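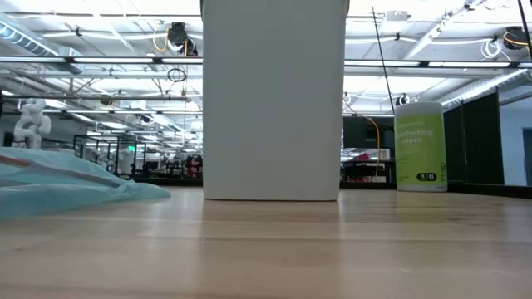
How to Change the Liner in a Small Trash Bin

Small bins fill up fast and usually get the least attention. A desk or bathroom bin only needs a thin liner, but thin liners tear, slide down inside the bin, and trap air underneath. The steps below take a couple of minutes and work for any small plastic bin with an open top.

What you need

A roll of small liners
Disinfecting wipes
A table or counter at waist height
A larger trash bag for the old liner

Choosing a liner

Measure around the outside of the rim with a piece of string. Lay the open end of a liner flat, measure across it, and double that number. The doubled number should be a little bigger than the rim. My bin measures 74 cm around, and a liner that opens to the same size will split when you stretch it over. The Hernetti small liners fit mine with enough left over for a good fold. They come on a roll of 200. The Flollov ones are thicker but shorter, and I found them hard to turn down over the edge.

Step 1. Take out the old liner

Loosen the fold all the way around before you lift. Gather the top in one hand, press the air out gently, and twist. Tie it if there is anything damp inside. Put it straight into the larger bag.

Step 2. Wipe the bin

Set the bin on the table. Wipe the inside from the top down, then the bottom, then the rim. Check the wipe's label for how long the surface has to stay wet. Let the bin air dry with the open end up. A damp wall grabs the plastic and makes the next step harder.

Step 3. Open the new liner

Tear along the perforation and find the open end. If the layers stick together, rub them between your thumb and finger. Pull the mouth apart with both hands and swing the bag once through the air so it fills. Push your fist down to the bottom corners to open them too.

Step 4. Line the bin

Lower the bag in until the bottom touches the base of the bin. Hold one side against the rim and turn the top edge down over the outside. Work around to the other side.
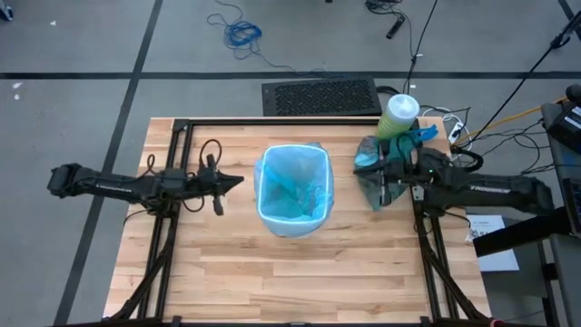
Small light-blue bin with the liner folded over the rim.

Leave at least 2 inches of plastic outside if the liner is long enough. If one side has a lot more than the other, lift the bag a little, turn it, and fold again. Pulling hard on the short side only tears it.

Step 5. Let the air out

Run your hand down the inside wall and press the liner into the corners. Air that is caught underneath comes up past the rim, so raise one edge of the fold with a finger while you press.
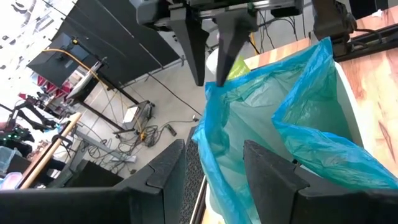
Once the bag sits flat, smooth the fold down again. If it slips, gather the extra plastic at one side and tie a small knot in it, close under the rim. Brijesh Dubey wrote in to suggest a wide rubber band around the outside, and that holds well on bins with straight sides.

Storing spares

Keep a few folded liners in the bottom of the bin under the one in use. Don't store more than a few or the liner will sit too high.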